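A morning at the Calloway storage open day, Stiton
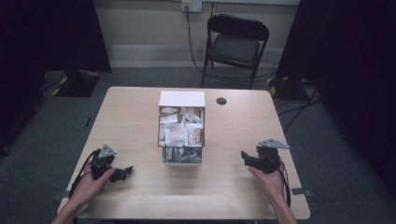 The small drawer unit on the worktable, top drawer open and full of wrapped packets.

Calloway opened its Stiton building to visitors on 1st March and I went along for the morning session. The firm fits out tea points, waiting rooms and small office kitchens, and the day was meant for people who look after that sort of space. I look after two, neither of them large, and both have a cupboard where the snacks go to be forgotten.

The building is on the Bratik road, past the tyre place. Parking was at the back. There were 47 of us on the list by the door, split into groups, and mine went round the ground floor first.

The front room had full kitchen runs set up against the walls, with the doors taken off some of them so that you could see the hinges and runners. Prices were on cards. I spent a while with the slim pull-out units that go beside a fridge. The cheapest was 205 pounds before fitting, and it ran more smoothly than the one next to it, which cost more. The person taking us round said the dearer one had a longer guarantee and left it at that.

From there we went down the corridor to the plainer rooms, where they try out small storage on tables. I had come mostly for these. The one I stayed in longest had grey carpet, pale beige walls and a rectangular table with a light wood-grain top and a round cable hole towards the back. The unit in the middle of the table was small and white with a white top panel. Its drawer was out and packed with individually wrapped packets, in white, cream and brown wrappers, with more wrapped things in the section underneath.

I liked this one for a simple reason. You can see what is in the lower part from the front. At our place the snack box is a solid one with a lid, so people take the top layer and the bottom layer goes out of date. I threw away nine packets of oat biscuits last June for exactly that reason.

We talked for some time about how full a drawer like this should be. The Calloway view is that it should be filled until the packets hold each other up and then stopped, so that the drawer still shuts without anything catching. Someone in my group keeps a staff room at a school and fills hers to the brim on the first day of term. She said the back row always ends up crushed. The advice was to put the firmer packets at the back and the soft ones at the front. I tried it when I got home and it is better, though it takes longer to load.

There was also a question about sorting by kind or by colour of wrapper. Sorting by kind won easily. A mixed drawer looks generous when it is first put out, but people dig through it and within a day it is a heap. If you have two levels, sweet in one and savoury in the other seems to be enough – more dividing than that and it gets ignored.

The flat top is useful too. At a tea point it would take a sugar jar or a stack of napkins, and in a waiting room perhaps a card saying what is inside. I would not put anything heavy on it. These small units are light, and a light unit tends to creep forward when the drawer is pulled. Ours at work has two rubber pads under it, bought separately, and I would do the same again.

After that came the stockroom, which was colder than the rest. Shelving was by Wurnier, the open metal kind, with labels along the front edge. Their system is to write the date of arrival on the outside of each carton in thick pen and to load from the left. We were shown a row of 52 cartons done this way. I have seen cleverer systems that nobody kept up, and this one had been going for years.

Tea was served in the front room at eleven. The biscuits were good. There was a table of leaflets and an order form with ten per cent off for the day. I took the form for the small drawer unit but did not fill it in, as I wanted to measure the counter first. It should fit beside the kettle with the drawer opening towards the sink, if the bread bin moves.

A few practical notes for anyone going to the next one. The ground floor is level throughout but the stockroom has a step down. Take a jacket. The toilets are by the back entrance. Bring your own measurements, as the sizes on the cards are outside sizes and the inside of a drawer is always less than you hope – I had to ask for a tape measure twice.

The afternoon session covered larger kitchens and I did not stay for it.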